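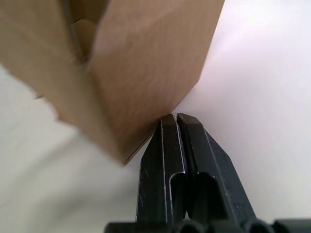
## Packing and Carton Reuse: Progress Report to Biltance

Submitted by the Nellia packing office, 20/05/2024

### Summary

The grant supports the recovery of used cardboard cartons and their return to the packing tables for outgoing orders. Work is on schedule. In the period covered, the office received 2226 cartons and returned 2000 to use. The remainder went to the paper recycler.

### Carton handling

Each carton is opened and checked at the corners, the glued seam and the flaps before it is accepted. Crushed corners remain the most common reason for rejection. A flap that has been bent out of line is acceptable if it can be pressed flat and taped. Plain brown cartons are preferred, as old labels and printing must otherwise be covered.

The checking table has a large, pale top, and cartons are opened over it. 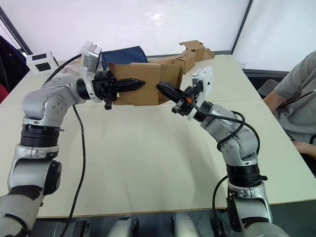

Accepted cartons are then sorted by size and stored flat until they are needed. The smaller sizes run out first, and the office has asked Xaba to set aside more of them at its store. Xaba has agreed to do so through June.

### Supplies and spending

Paper tape was purchased from Plukia under the supplies line. Spending to date on tape is $600, which is within the approved budget. No transfer between budget lines is requested.

### Difficulties

Two matters require attention:

- Cartons delivered in rain arrive soft at the base and cannot be accepted. Covered delivery has been requested.
- Storage for flattened cartons is nearly full. A second rack would relieve this, and a quotation is being obtained.

### Next period

The office will revise the written checking instructions, adding guidance on torn flap edges, and will report the number of cartons rejected for each cause. The next report will be submitted at the end of June.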